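Workshop notebook, Thursday, kitchen end

Second pair of grippers is up and I am so pleased with them! Primo Gatti brought the new links over from Bratdale at lunch and we had both tools closing cleanly before the kettle had boiled twice. The blue ridged pads are the big change. The old smooth ones from the Longo build let go of anything round, and these have a proper bite without bruising the skin (I squeezed a tomato for far too long to make sure).

Fruit is still the best test I know. Thin skins, odd sizes, and a plate that slides if you come in at a bad angle. Up to 1,284 logged grasps on the old pads, and I want 3,000 on these before we cut any more links.

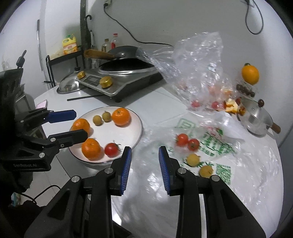
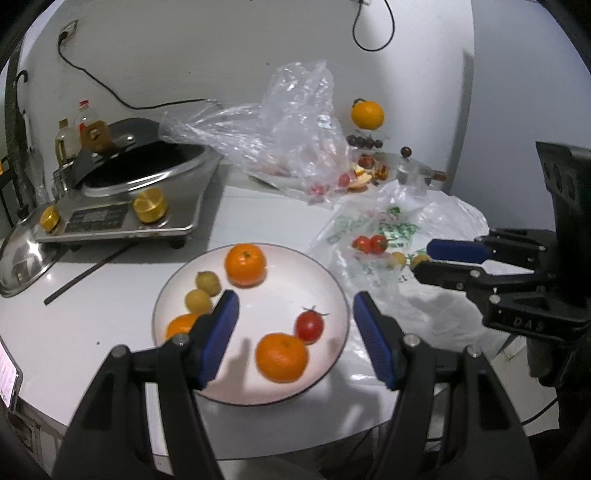 Both tools out, fruit at the plate.
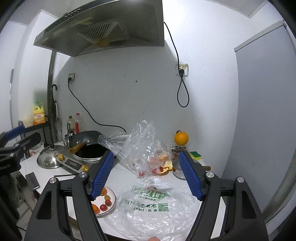

Primo thinks the jaws open wider than we need and that we're wasting travel. I disagree, cheerfully. Coming in wide means I don't have to be fussy about the approach, and the linkage feels lovely all the way through. What I would change is the pivot screws: the left one wants a dab of threadlocker, it had crept a quarter turn by teatime.

Thin film is still the hard one. Got hold of it 94 times out of the log so far, but it rides up over the ridges and I can't feel when it's slipping. Might try a finer ridge on one finger only and keep the other as is. Gerndale have the softer rubber in stock, ordered 5 sheets.

To do: threadlocker, reprint the spare link, charge everything, ask Primo for his drawing of the narrow jaw.

3 comments
2 shares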